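The Drawer Under the Stairs

By the time Chinyere Eze got the drawer all the way out, half of it was already on the hall rug. Screws, picture hooks, a bicycle light with no back, a tape measure that had swallowed its own tab. And the little cordless screwdriver, under a wad of takeout menus, exactly where Ebuka had sworn it wasn't.

"I told you!" she shouted up the stairs. "I told you it was in the drawer!"

"Which drawer?" her brother shouted back.

"The drawer!"

She loved that screwdriver. She loved it the way other people love a good coat. It fit her palm, it was the kind of green that's nearly blue, and when you pressed the button it gave a sleepy little growl before it got going, like a dog deciding whether you were worth getting up for. Their aunt Nkechi had left it behind after the summer she hung every door in the house, and since then it had built two bookcases, a crib (for Bukola Amadi across the road, twins, what a week that was) and the back half of a rabbit hutch.

Tonight it was going to build a Kurkcombe.

The Kurkcombe was a bed. It had come in three flat boxes from Lummont, and the instruction booklet ran to 28 pages, most of them drawings of a cheerful bald man holding a plank. Ebuka had read it in the bath. He came down now with the booklet gone wavy at the corners and a pencil behind his ear, looking like he was about to launch a ship.

"Slats last," he said. "He's very firm about the slats."

"Who is?"

"The bald man."

They carried the boxes up to the small room, the one with the sloping ceiling and the April light still hanging on in the window at seven in the evening. Chinyere slit the tape and the smell of new pine came rolling out — oh, she could have stood there all night! She laid the side rails along the wall, then the crosspieces, then the bags of hardware in a row on the windowsill. There were two bags marked C and none marked D. They decided that one of the Cs was a D.

It was, too. The bolts slid in as if they'd been waiting for it.

The first long screw went into the headboard with a squeal and then a lovely deep purr, and she felt the head of it pull down flush under her thumb. "Feel that," she said, and Ebuka felt it, and nodded like a man tasting soup. He held, she drove. When her wrist got tired they swapped, and he was worse at it and much happier, leaning his whole weight on the thing and singing.
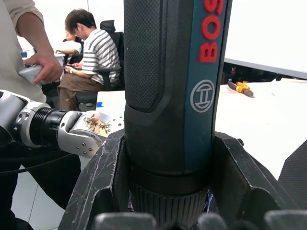
"Why don't you just use a drill?"

"A drill goes too hard on soft pine. With the little one you can feel when the screw is home, and then you stop."

Bukola Lawal, who had asked, thought this over in the doorway. She was the one the bed was for. She had arrived that afternoon with one suitcase and a fern, and she'd been told to sit downstairs and rest, which had lasted until the singing.

"Can I do one?" she said.

Chinyere showed her where to put her other hand. Bukola pressed the button, jumped, laughed out loud at herself and pressed it again, and the screw went round and round and down into the wood.

"Another," she said.

"There's a whole bag," said Ebuka, and he tipped it out on the floor beside her fern.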